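How a Sorting Robot Kit Works

This page explains the Vukine kit, a small robot set sold to schools and science clubs by Cinau. It is written for readers from nine to twelve. Words that may be new are explained where they first come up.

What the kit does

A robot is a machine that follows instructions to move things. The Vukine kit has one job. It finds a small block, picks it up, and puts it down in another place. A job like this is called "pick and place." Factories use it to pack food, fill boxes and put parts together.

The kit has an arm, a gripper, a camera, a computer program and a set of blocks. The gripper is the part that holds things. A person has fingers that can feel, but a gripper knows only what its program and its sensors tell it. A sensor is a part that measures something, such as light or pressure.

Why the blocks have different shapes

A cube is easy to hold because its opposite sides are flat and face each other. A cylinder is round, so it can roll if it is lying on its side. A star has points and gaps. If the gripper closes on a point, the star may turn. A heart has two lobes at one end and one point at the other, so the program has to work out which way it is facing.
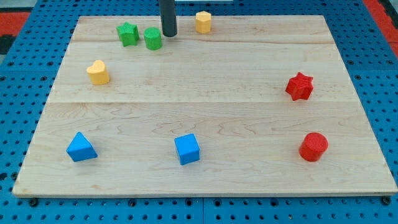
Color is a simpler problem. The camera measures how much red, green and blue light comes from each spot. The program compares those numbers with a list and chooses the closest match. Shadows can cause mistakes, as the dark side of a block gives lower numbers than its top.

The steps of one move

1. The camera takes a picture.
2. The program looks for edges and colors, and decides where each block is.
3. The arm moves above the chosen block.
4. The arm goes down and the gripper takes hold.
5. The arm lifts, turns and lowers the block at the new spot.
6. The gripper lets go.

One move takes around 14 seconds at the normal speed. The arm can turn 90 degrees to each side of its starting position. A block outside that area cannot be reached.

What the arm cannot do

It cannot pick up anything heavier than the blocks in the set. It does not know the name of a shape until the name has been typed into the program. If a block is moved by hand after step 1, the arm goes to the old place. The program must then take a new picture.

Using it safely

An adult must be present. Keep hands, hair and sleeves away from the arm when the power is on. Press the stop button before you touch a block.

The kit is order number 1361. The guide was written by Arnar Lykkegaard and checked by Bent Frandsen.

Last changed 13 December 2022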